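Lab Handout 4: Comparing Grippers and Camera Views
Instructor: Deepika Devadiga
Lab assistants: Kidus Nigatu, Shewit Hailu
Revised 7 Oct 2021

Read this before you come to the lab. You will work in pairs on one of two tasks, cloth or doors, and hand in one log sheet per pair.

1. What we are comparing

Each pair tests two sets of fingertips on the same two-finger gripper. Set A is the pointed tip. Set B is the wide flat tip from the Gilbert kit. The motor, the linkage and the controller stay the same, so any difference in your results should come from the tips or from how you placed the arm.

Towels are harder than boxes. A box has a fixed width and you can set the opening before you move in. Terry cloth has no fixed width, and the amount you pick up depends on how deep the fingers go before they close.

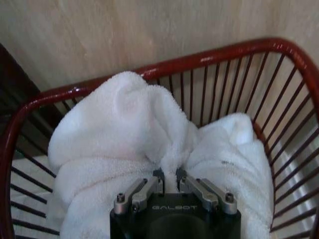
Write down the closing depth for every try, including the ones that fail. Last January several groups logged only the good grasps and had nothing to compare. Use the depth from the controller screen, in millimeters, and do not round it.

A try counts as a success if the cloth is still held after a lift of 200 mm and a wait of 12 seconds. If two towels come up together, mark it D for double. A double is not a success.

2. Camera views

You will have a head view and a wrist view. The head view is for planning the approach: where the arms are, what is near them, and how much floor is free. The wrist view is for the last part of the move, when you need to see the tips and the target together.

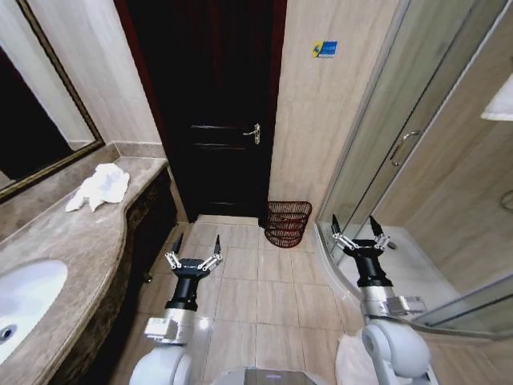
Fig. 2. Head view of the bathroom, both grippers open. Vanity on the left, shower enclosure on the right.

Glass is a known problem. Depth readings on a clear panel often come from the wall behind it. Do not let the planner use raw depth near the shower. Load the keep-out file from the Fenton folder first and check that it shows on the map.

Polished metal gives trouble too. Bright spots on a handle can move as the wrist moves, and the tracker may follow the bright spot instead of the handle. Lower the exposure one step if this happens and note it on the sheet.
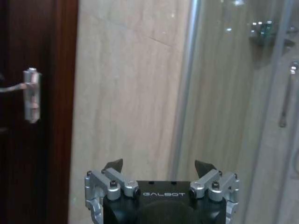

Fig. 3. Wrist view with the fingertips apart. Door handle at upper left, shower glass on the right.

3. Reference run

Senan Mac an tSaoi and Güven Aksoy ran the cloth task with both tip sets and saved 397 tries. Their log is in the course folder under Allska. Look at how they filled in the notes column. Your own set will be much smaller, so report the raw counts along with any percentage.

4. What to hand in

Log sheet with all tries
One plot of closing depth against result, for each tip set
Half a page on which camera view you used at each stage, and why
Any change you made to exposure or speed

Put the tips back in the tray when you finish. Questions about the controller go to Kidus, and questions about the log format go to Shewit.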